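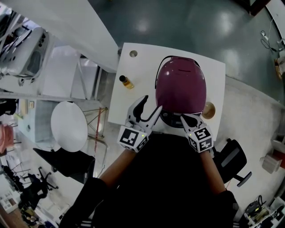 Memoria de proyecto: puesto de cocción para la sala de trabajo

1. Objeto

Se estudia la instalación de un puesto mínimo para preparar arroz en una sala sin cocina. El trabajo corresponde al módulo de organización de espacios del centro Pelorton y se desarrolló en marzo.

2. Material

Mesa cuadrada blanca con pasacables en una esquina. Arrocera de color magenta con asa negra y base negra. Plato redondo de tono dorado. Botella pequeña de vidrio con tapón negro y líquido ámbar. Se dispone además de una mesa redonda blanca auxiliar y de sillas de oficina negras.

3. Condiciones de uso

La arrocera se coloca en la mitad derecha del tablero y el plato junto a su base. La botella queda a la izquierda. La ración de cálculo es de 198 g de arroz seco con 600 ml de agua, para 2 personas. El vapor sale hacia arriba, por lo que se excluyó cualquier estante sobre la mesa.

4. Observaciones

El suelo es liso y refleja la luz; los derrames se ven mal desde algunos ángulos. Los cables deben recogerse contra la pared antes de mover las sillas. La botella ocupa menos superficie de pie que tumbada, pero vuelca con facilidad al abrir la tapa.

5. Pendiente

Medir el consumo por ciclo y repetir el ensayo con 1.000 ml de agua. Falta rotular el tablero.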